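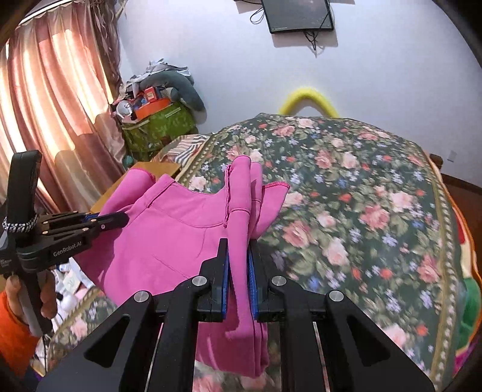

The Laundry Column: On Folding Things That Do Not Wish To Be Folded

Several of you wrote in after the July issue to say that my piece on fitted sheets had been no help at all. One reader timed herself and found she was 15 minutes in before she gave up and sat on it. I accept the criticism and am moving on to garments, where the standards are lower and there are at least some straight edges.

The trouble starts with anything thick and smooth. Cotton has manners. You fold it, it stays folded, and it will wait in a pile until you find the energy to put it away. The slippery, springy sort of fabric, the kind they make in colours you can see from the bus stop, has other plans. You smooth one side down and the other side slides off towards the pillows. Fold in a sleeve and it comes out again while you are reaching for its twin.

Brijesh Katiyar, who ran the clothes table at the Tekleab Hall swap and handled 500 items in one weekend, swears by the bed method, and after a month of trying it I have come round. It goes like this.

Clear the bed and pull the cover flat. A patterned cover is fine, and a floral one has the advantage of hiding whatever the cat has been doing. Pick the garment up by the top edge, one hold on each side, and let it hang over the bed for a moment so that the weight of the cloth does the first bit of work. Find the seams. Brijesh is very firm about seams. If the two side seams are hanging level, the rest will more or less follow, and if they aren't you are simply making a parcel.

Lower it bottom edge first and lay the rest down away from you. Now bring one side in to the middle, then the other. Press with a flat hand, starting at the centre, and don't stroke it, which only encourages it. Fold up from the bottom in 2 goes. Thick overlocked hems will always stick out somewhere, so turn them to the inside, where they can be somebody else's problem in the drawer.

Some of you will want to roll. The rollers have been in touch, at length. I tried it on a Kanon fleece I have owned since before the bypass, and it unrolled in the night with a noise I would rather not have heard alone. Rolling is for suitcases.

As for storage, I have put mine upright in the Sastholm drawers, spine up, like books. It looks marvellous and lasts until the first morning someone wants the one at the back.

The swap returns to the hall next month, doors at 10am, entry 73p because the float was counted wrong last year and we have all grown fond of it. Please bring things clean and folded. Brijesh will be refolding them anyway, but he likes to see that people have tried.

Next issue: duvet covers, and whether it is ever acceptable to get inside one.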